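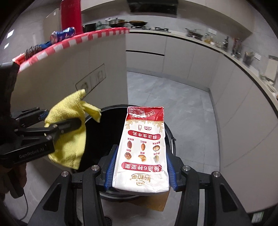

List home | Threads | By author | By date | Search
Last updated: 6/3/19

From: Liên Đinh
Subject: Re: [grukum-users] Jaw stays closed after release command

Replying to the list so the thread stays in one place. The logs narrow this down a good deal.

> We run the kitchen cleanup task with two Grukum grippers, firmware
> as shipped. On the carton step the jaw closes normally, then ignores
> the release at the bin. The software reports the jaw as open. It is
> plainly still shut. We first saw it in May and could not repeat it
> with plastic bottles. Power cycling clears it. Has anyone else had
> this, and is it the linkage or the encoder?
>
> Illow bench group

It is neither. I pulled the linkage on our unit and found no play in the joints and no burrs on the arms. The encoder counts agree with a caliper at both ends of travel.

The fault is in the stall handling. A paper carton gives way slowly under load, so the jaw keeps creeping after the grip force is reached. The controller expects the position to settle. If it has not settled within 1000 ms, the controller raises fault 883 and drops the motor into hold. A release sent while 883 is active is acknowledged and then thrown away. The state flag is set from the acknowledgment and never checked against the encoder, so you read "open" with the jaw closed. Bottles are stiff enough to settle in time.

I ran 15 closes on paper cartons with the stock settings and got the fault on 2 of them. Both were on cartons that had already been crushed near the grip point. With the settle check moved to a force reading, the same set ran clean. That is a small sample and I would not call it closed yet.

Please treat this as a safety matter until there is a fix. With the flag reading open, the natural thing is to reach in and pull the carton out by hand. If the hold then times out, the jaw runs its pending move with fingers next to it. Cut motor power at the switch before touching anything in the jaw. The software stop is not enough, as it leaves the hold current on.

For now:

1. Poll the raw encoder value after each release. Ignore the state flag.
2. If the value has not changed, send a fault clear, wait for the reply, then release again.
3. Do not raise the grip force to get past the creep. It makes the stall longer.

Two things I still need. Can someone with the Liao driver board confirm whether 883 is latched there as well? And if anyone at Konmont kept logs from before the last firmware change, please send me the raw files off list, with the timestamps left in. The exported summaries drop the fault codes.

Liên

Previous message | Next message | Reply | Back to top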